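My first storytelling night, and what I did with my hands

I have been telling people at work the same story for years, the one where my grandmother drove her Buick into the shallow end of the motel pool. It gets a laugh every time. So when Pistine, the little coffee place three blocks from me, put up a sign for an open storytelling night, I figured I had five minutes of gold sitting in my back pocket and all I had to do was stand up and let it out.

Reader, I did not have five minutes of gold. I had eleven minutes of throat clearing with a Buick in it!

The way it works at Pistine is you put your name in a soup tureen, and the host pulls names until it's time to close. You get six minutes. There's a kid at the back with a bike light, and he blinks it at you when you've got one minute left. No notes, no props, and it has to be true, or true enough that your sister wouldn't call in to complain. I put my name in the first time back in May, and it didn't get pulled, and I was so relieved I bought a whole lemon cake and took it home.

The second time I got pulled third.

I'd practiced in the car and in the shower, and I'd practiced once for my neighbor's beagle (polite, a little distracted). What I hadn't practiced was standing up. In the car my hands are on the wheel, so I had never once thought about where they go. They went in my pockets, then out of my pockets, then one of them held the other one by the wrist like it was under arrest. Meanwhile I was explaining which motel it was, and how we used to stay at a different motel, and why we'd switched. When the bike light started blinking, my grandmother had not even found her car keys.

I wrapped up by saying "and anyway, she drove it into the pool." People clapped. They were very nice about it. I sat down and drank somebody else's water.

So that's when I signed up for the workshop. It meets above a piano store called Turkitz, up a staircase that smells like felt and furniture polish, and it's run by Chidubem Okafor. Four evenings, ten of us, folding chairs. I almost didn't go because I hate a class where you have to toss an imaginary ball, and yes, we did toss an imaginary ball, and fine, I liked it.

The first thing he had us do was write our story out the way we tell it and then count the words before anything happens. Mine had 264. I'm going to say that again because I think about it when I'm trying to fall asleep. That's 264 words before a single thing happens to a single person. Then he had us cut it, and I worked really hard, I mean I sweated over that page, and I came back the next week very proud of myself with 224.

He read it and said, "Okay. Now try 40."

I was a little mad, to tell you the truth. I went home and ate cereal standing up. But I tried it, and what I ended up with was this: "My grandmother was 81, she had lost her license in the spring, and she had not told any of us where she'd hidden the spare key. We were all in the pool when we heard the Buick start."

Which is the whole story, right there! I'd been telling it for years with the license part at the end, as kind of a footnote, after the laugh. I never noticed that it was the reason any of it mattered. She wanted to go get her own ice cream. She was tired of asking.

The other thing we worked on was stopping. I'm a filler person. If it gets quiet I'll put anything in there, the weather, the price of eggs, my knee. We did an exercise where you tell your story to a partner and you have to stay silent for three full breaths at the spot you're most scared of. My partner was a retired bus driver with a story about a lost trombone, and when she stopped, right before she opened the case, I got goosebumps all the way up to my ears. When I stopped, I giggled. But then I did it again and I giggled less.

I wrote most of the new version by hand at the kitchen table, late, with the radio off, saying it out loud in a whisper so I wouldn't wake anybody.

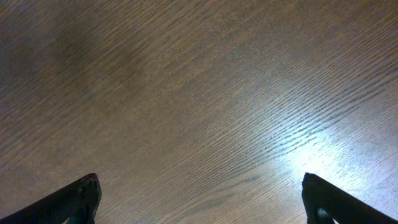 Ronaldo Estrella told me after the last session that I should quit apologizing with my eyebrows, and that the quiet spot was already long enough, it only felt short to me. He also thought I should lose the motel's name completely. I argued for the motel's name. I'm keeping the motel's name, it's a really good name.

I put it back in the soup tureen at Pistine last month and got pulled second to last, when half the room already had their coats on. Five minutes and something. The bike light blinked and I was already in the pool, so to speak. My hands mostly hung there at the ends of my arms. There's a spot where my grandmother rolls down the window and asks if anybody wants butter pecan, and I waited before it, all three breaths, and somebody near the counter said "oh no" out loud.

I've got another one I want to try next, about my brother's wedding suit and a goose. Right now it's way too long. I'll bring the first page up the Turkitz stairs when the new session starts and see how much of it is goose.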